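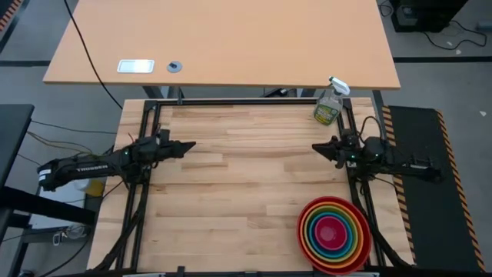

A butcher-block work surface in pale, maple-colored strips.

Product Review: Jornska Butcher-Block Worktop, Oiled Finish

Product Evaluation Service, Steketdale Housing Cooperative
13 May 2019

Summary

The Jornska worktop is a solid wood surface sold for home kitchens, craft rooms and light workshop use. The Evaluation Service bought one at the regular retail price and installed it in the shared kitchen on the ground floor of our main building, where it replaced a laminate counter that had lifted at the seams. It has been in daily use since November. We find it a sound product at a fair price, with reservations about the factory finish and the printed instructions. It is recommended for member households that are prepared to oil it on a regular schedule.

Delivery and condition on arrival

The worktop was delivered flat in a cardboard sleeve with foam corners. One corner of the sleeve had been crushed in transit, but the wood underneath was unmarked. Two adults were needed to bring it in from the curb. Members in upstairs units should plan for this, as the carrier delivers to the front door only.

The supplier asks that the worktop rest indoors, still wrapped, for 77 hours before it is cut. We followed this instruction and recommend that members do the same. A second piece, bought for the laundry room and cut on the day it arrived, developed a slight bow along its length. The bow came out once the piece was screwed down to its cabinets.

Material and construction

The surface is made of narrow strips glued edge to edge. Color varies from strip to strip, and members who want an even tone should look at a floor sample before ordering. The Service considers the variation attractive, and it has the practical benefit of hiding crumbs and small scratches better than a plain white counter does.

Glue lines were tight on the top face. On the underside we found two shallow gaps, both filled at the factory with a matching putty. Neither has opened further. The edges are square and rather sharp as supplied. We rounded them lightly with fine sandpaper before installation, and households with small children should certainly do so.

Installation

Cutting was done with an ordinary circular saw and a fine-toothed blade. The wood did not splinter on the good side when the cut line was taped. The opening for the sink took the better part of an afternoon, most of it spent measuring.

The bag of hardware contains screws and flat metal brackets. The brackets have round holes, which leave the wood no room to swell and shrink with the seasons. We set them aside and used slotted brackets from MacKinnon Hardware instead. The instruction sheet says nothing on this subject. It consists of drawings without words, and the drawing that shows the bracket is printed so small that the direction of the screw is a matter of opinion.

Finish and care

The worktop is described as ready to use. In our view it is not. The factory oil is thin, and a glass of water left overnight during the first week produced a pale ring. The ring was sanded out by hand. We then applied three coats of Pleveo food-safe wood oil, allowing a full day between coats, and no further rings have appeared away from the sink.

The area behind the faucet remains the weak point. Water collects there, and the wood has darkened along the joint. A bead of clear sealant has slowed this. Members with an undermount sink should seal the cut end grain thoroughly before the sink goes in, as it cannot be reached afterward.

Our present routine is a wipe with a damp cloth and mild soap after each use, and a fresh coat of oil when the surface begins to look dry. In winter, with the heating on, this has meant every month. Hot pans should be set on a trivet – the single scorch mark on our worktop dates from the one evening the trivets were in the dishwasher.

Cutting directly on the surface is permitted by the supplier. We do not advise it in a shared kitchen. Knife marks can be sanded away, but the work is dusty and the oil must then be built up again from bare wood.

Comparison

Pleveo sells a similar worktop in beech. It arrives with a heavier finish and a better instruction booklet, but it is offered in only one length and costs noticeably more. For a short run beside a stove, the Pleveo is the easier choice. For a long wall, or for a desk or workbench top, the Jornska offers more for the money.

Recommendation

Recommended, with care. Buy the slotted brackets and a tin of oil at the same time as the worktop.

Members may borrow the Service's circular saw and sander by applying at the front office. A deposit is required, and blades are not included.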